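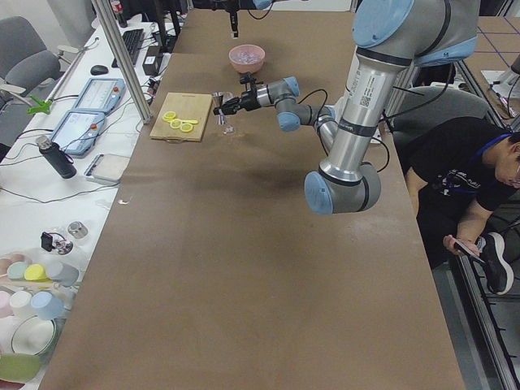
Jigger up, glass and board on the brown cover.

I've been looking after a two-arm drinks cell since June, and the thing I get asked about most is the table cover, so let's do the Vasine bench roll! It's a plain brown matte covering, 300 cm a roll, and I paid $354 for a box from Kandex (ouch).

Good stuff first. It doesn't throw glare back at the cameras, which our old white top did constantly, and I can pencil in the home spots for the glass, board and ice bowl before I re-teach the arms. Changing it is a one-person job once both arms are parked high. I then run the jigger pick slowly a few times, because a new sheet can sit a hair higher than the old one and the fingertips will find out before you do.

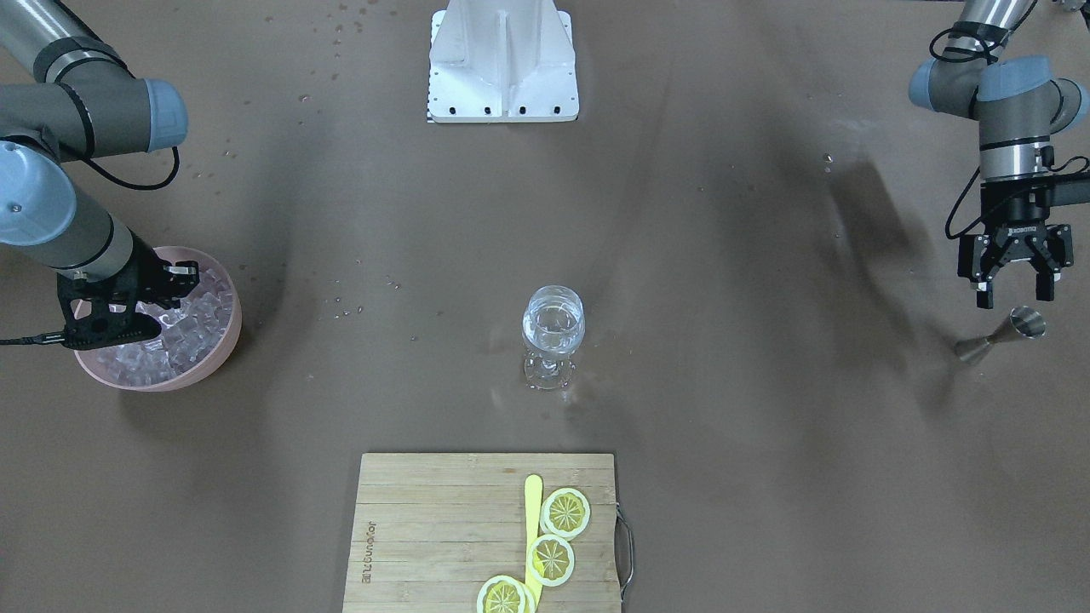

Photo: Michailidis workshop

Splashes are my gripe. Droplets get flung everywhere around the ice bowl, and if I leave them the cover puckers and the glass leans a bit. I keep a cloth handy and blot between runs, and check the gripper cables for drips while I'm there.

Four stars. I'd buy it again, though I'd love a waterproof version in the same colour.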